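Graphic designer being asked to do "creative direction" on a designer's pay. What do I call myself?

Posted in Careers and Portfolios by Randa Darwish

Hi all, long-time reader, first proper post, sorry if it rambles a bit.

I've been the only designer at a small homeware company called Irkine for a while now. I was hired to do packaging and the odd bit of web stuff. Since March, though, I've been choosing photographers, writing the mood for each season, sitting in on product meetings and telling two freelancers what to do. My contract still says "graphic designer" and so does my payslip (sadly the payslip says it very clearly).

I don't mind the work, I love it! But I'm redoing my portfolio site and I've got stuck on the very first line. If I put "creative director" I feel like a fraud, because I've never run a department. If I put "graphic designer" I get messages asking me to knock up a logo by Friday.
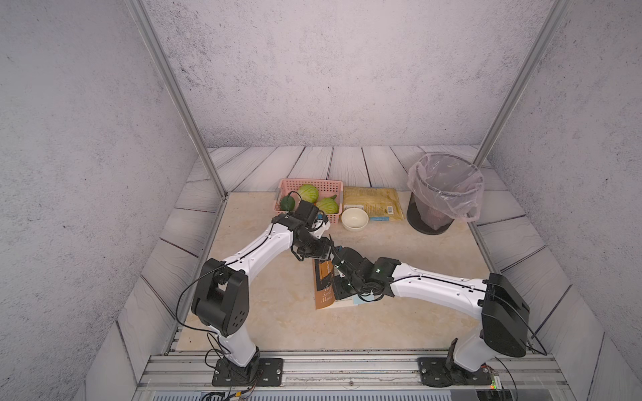 The other thing is the day rate. A studio called Vondasero has asked if I'd do some outside days for them, and they want a figure and a title for the paperwork. I said 314 a day off the top of my head, which I got by dividing my salary and adding a bit, and they said yes so fast that I've felt sick ever since. Have I gone far too low? And does the title I give them change what I can ask for next time?

I should say Irkine are fine with me doing outside work as long as it isn't homeware. I've got that in an email.

Amanuel Abdella
Member, 2227 posts

Hello Randa, I was in the same spot a few years back so I'll tell you what I did, mistakes included.

Title first. I spent months on this and ended up with "designer and art director", which was true of what I did on most days and which people understood straight away. "Creative director" means very different things depending on who's reading. At a big agency it's someone with a team and a budget. At a five-person firm it can be whoever picks the colours. So I'd look at who you want to hear from and use the word they use in their own job adverts. Go and read twenty of them with a cup of tea, it's dull but it sorted me out.

For the day rate, a yes that quick usually means there was room. Don't go back on the number you've given, it's bad manners and they'll remember it. Do the days, do them well, and put in writing that it's for this job only. Dividing your salary doesn't work for outside days anyway. You've got to allow for:

Holiday and sick days that nobody is paying you for.

Your software, your laptop, your own heating if you're at home.

The hours spent on emails and invoices. I lose most of a Monday to this and I still haven't found a way round it.

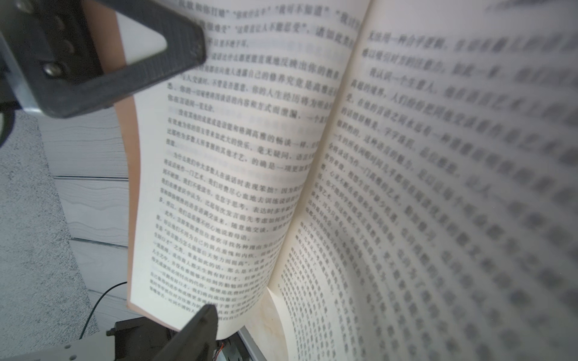 The bit where they change their mind. Put two rounds of changes in the quote and a price for any more after that. I didn't do this with a client called Kozma and I was still moving a strapline up and down months later.

When I added all of that up my rate went to 400, and the people who'd been happy with the old one mostly stayed. One left. He was hard work, so I didn't chase him.

As for Irkine, I'd ask for a meeting and take a single page with two columns, what the contract says and what you did last season. Don't put your feelings on the page (I did, it was awful). Just the jobs. Ask for the title and the money together, because if you ask for the title on its own they'll give it to you gladly and you'll have a nice new email signature and the same payslip.

Good luck, and do post the site when it's up, I like a nosy.

viltorberg_studio

just put "creative" and leave it at that. titles are nonsense, clients look at the pictures. also 314 isn't that bad for a first go, I know people charging less with 20 years behind them

Randa Darwish
Original poster

Thank you both! Amanuel, the two-column page is such a good idea and I've already started it. The right-hand side is alarmingly long.

I've gone with "designer and art director" for now. I tried saying it out loud to my sister and didn't blush, so it's staying. I've written back to Vondasero too, to say the rate covers this project and two rounds of changes, and they just replied "fine".

Still not sure how to show the Irkine work where I chose the photographer but didn't take or lay out anything myself. Do I credit everyone under each project or do one big credits page at the end?

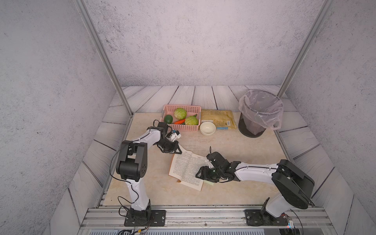

Amanuel Abdella
Member

Under each project, every time. One line will do: your role first, then the photographer, then anyone else who made something you can see on the page. People skip a credits page, and the photographer will be much happier to find their name next to their work. Check with Irkine that they're happy for you to show it as well, mine wanted me to wait until the range was in the shops.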